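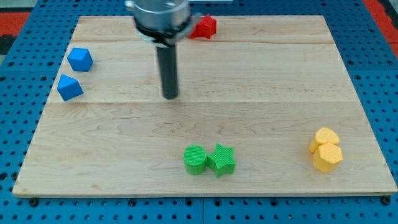 I'd been wanting to talk to somebody about blocks for a long time. I mean the plain, chunky, colored kind that live in a bin by the couch and end up under your heel at night. So when I found out that a woman two towns over makes sorting sets in her back room and sells them under the name Likstead, I wrote to her the same evening and more or less invited myself for coffee.

She said yes, on one condition. "No name, please. My name's on enough invoices." Fine by me! She's a former preschool teacher, she has a laugh you can hear from the driveway, and she had already put a pile of stars on the kitchen table before I got my coat off.

I asked her first why there were so many stars. She picked one up and turned it over a few times.

"Because kids can't leave them alone. You give a three-year-old a cube and it's a cube. It gets stacked. You give them a star and they want to poke the points, they want to roll it, they get mad when it won't roll. I used to keep stars out of the set because they're a pain to print. Then I watched a little girl carry one around all morning in her fist and I thought, okay, I lose."

The shapes are all 3D printed, on two printers that she keeps on a shelf over the dryer (it's warm up there, she says, and they seem to like it). If you run a thumb over the top of one of her cylinders you can feel the fine ridges the printer leaves behind. I asked if she ever thought about sanding them off.

"I did sand them! The whole first batch. Then my sister's kid sat there scratching his nail across one I'd missed, back and forth, zip zip zip, happy as anything. The smooth ones he didn't care about. So I quit sanding the tops. I still go over the points and the edges, you have to do that, but the ridges stay."

Her current set has 13 pieces, and she got to that number in a way that made me like her even more. It's what fits in the cotton bag she had already ordered. "I'd love to tell you there's a theory. I had two boxes of bags from a place called Metska and I wasn't going to send them back."

We got to talking about color, and this is where she gets going. She thinks most sets have too many. Parents want the rainbow, she says, and then the kid dumps it out and it's just confetti. She likes to stay with red, blue, green and yellow, and she likes them strong.

"I did a pastel run in January, for the grown-ups. Very pretty. They looked gorgeous on a shelf and the kids walked right by them. A friend of mine bought most of them for her bathroom."

What about the shapes, I wanted to know – why go past the circle, the square and the triangle that everybody starts with? I had an octahedron in my hand at that point, a blue one, and I'd been setting it down on one face and then another without noticing.

"See, you're doing it! That one's my favorite. Eight faces, all triangles, and however you put it down, there's a point looking at somebody. Little kids call it the diamond, and I don't correct them. The older ones figure out it's two pyramids stuck together and they come tell me like it's news. I love that. I act surprised every time."

The hexagon is her quiet one, she says. It stands up nicely, it has a good flat top, and it'll hold something else without a fuss. The hearts are more of a sore subject. She wanted them round and fat so they'd be comfortable to hold, and her first try came out so round that a customer wrote in to ask about the teardrops. "I looked at it again and I thought, well, she's not wrong."

I brought up the sorting part, because on the package that's what you're supposed to do with them. She made a face.

"You can sort them. Put the greens together, great. Put the stars together, also great. The fun is when two kids do it at the same time and one's doing color and the other's doing shape, and they both want the green star. I've seen real tears over that. And then they work it out, or I bring crackers."

That used to be her favorite game when she was teaching. She'd lay out the pieces on a board and let the kids make groups, and she wouldn't say what kind. She'd just ask, after a while, what the rule was. One boy told her the rule was "these ones are married." She still thinks it's the best answer she ever got.

She's picky about boards, too. She likes a light wood with some grain in it, like maple, and no lip around the edge. I would have guessed a tray, so things don't fall off, and I said so.

"I want them to fall off. A board is a place. When the pieces are on it they're in the game, and when they're on the floor they're out, and the kids get that right away. With a tray they just tip it and shake it. Try listening to that for over an hour."

She's tried selling boards along with the sets and mostly given up on it. Shipping costs too much, and she found that people already have something. A cutting board does fine. One customer from a playgroup called Hinen wrote that they use an old cupboard door, which she thought was terrific.

I asked what's next, and she went and got a shoebox. Inside were her rejects: a moon that wouldn't stand, a fish, a star with so many points it looked like a burr. She's thinking about a second red star for the next set, so that there's a pair of them and fewer crackers needed. She's also thinking about a cone and can't make up her mind. "It only stands one way. Is that sad or is that a lesson? I go back and forth."

I bought a set before I left, of course. She threw in the burr for free and told me to keep it off the stairs.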